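Keeping postcards and little cards where you can get at them

Every February, when the evenings are still long and there is nothing to be done in the garden, I get the cards out. I mean all of them - postcards from holidays, postcards from other people's holidays, the small art cards you bring home from galleries because the big prints cost too much, and the ones that drop out of second-hand books. For years mine lived in two shoe boxes under the spare bed, and I can tell you that a card in a shoe box under a bed might as well be in the sea. I never looked at them, and when I wanted one for a birthday I went out and bought another.

So what follows is how I keep them now, after a good deal of shuffling about. I am not a tidy person by nature and I promise none of it is hard.

Sort before you buy anything. Clear the kitchen table, tip the lot out and make heaps. I started with countries and gave up quickly, as half my cards are trees and could be anywhere. What worked for me was going by what I would use them for: cards to send, cards to keep, cards to look at for a while and then swap. The last heap is the one that wants a rack. The keepers can go in a box with a lid, standing on their edges like library cards, with a slip of stiff paper between one lot and the next.

Do throw some away. I found I had several of the same harbour at Drastberg, bought on the same wet afternoon I should think, and I kept the nicest and gave the rest to a neighbour's children for cutting up.

Now, the rack. You want something low and stepped, so that the row behind can be seen over the row in front, and you want slots that grip a little without pinching. I have a soft spot for the wooden kind made from flat pieces that slot into one another. They go together without glue, and if you move house they come apart again and travel flat in the bottom of a suitcase. Mine is called the Nadia and came from a small maker, Drisalell, and it has been taken to bits and put back more often than I care to admit.
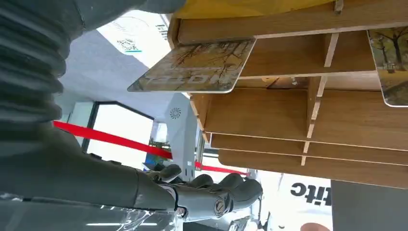
Bakari Kaijage wrote in to say that slotted racks are all very well, but that his went wobbly within a year in a steamy kitchen, and he would sooner have a plain picture ledge screwed to the wall, with a bead along the front to stop the cards sliding off. He also thinks I am far too generous with the number of cards per slot, and that one is plenty.

Well, he has a point about the steam. I wouldn't put any card near a kettle, ledge or no ledge, and bare wood does swell a bit when the air is damp. If your joints have gone slack, rub a little candle wax on the tight ones and put a sliver of folded paper in the loose ones, and leave the whole thing somewhere dry for a few days before you decide it's had it. As for the number, I still put 2 in a slot, back to back, and turn them round when I fancy a change. We shall have to disagree.

A few other things I have picked up along the way. Sunlight is the great enemy. A card on a windowsill will lose its reds first and then go a sad sort of blue, so stand the rack side-on to the window or keep it on the shaded side of the room. If a slot has a rough edge, a few strokes with 300 grit paper will take off the fluff. Don't be tempted to go on to 3000, which is for polishing cars and will only clog up and make you cross. Wipe the dust out with a dry, soft paintbrush before you put the cards back in.

Rounded corners slide in beautifully. Square ones catch, so lower them in straight from above, and don't push from the side. For old cards that have gone curly, lay them face down between two sheets of clean paper under a heavy book (my Valcárcel cookery book does nicely, and gets very little other use) and leave them overnight, or longer if they are stubborn.

And change them over now and then! I keep 32 out at a time and swap a handful whenever I dust. The ones that come off the rack go to the front of the sending heap, and a fair few of them have ended up in the post before I could change my mind.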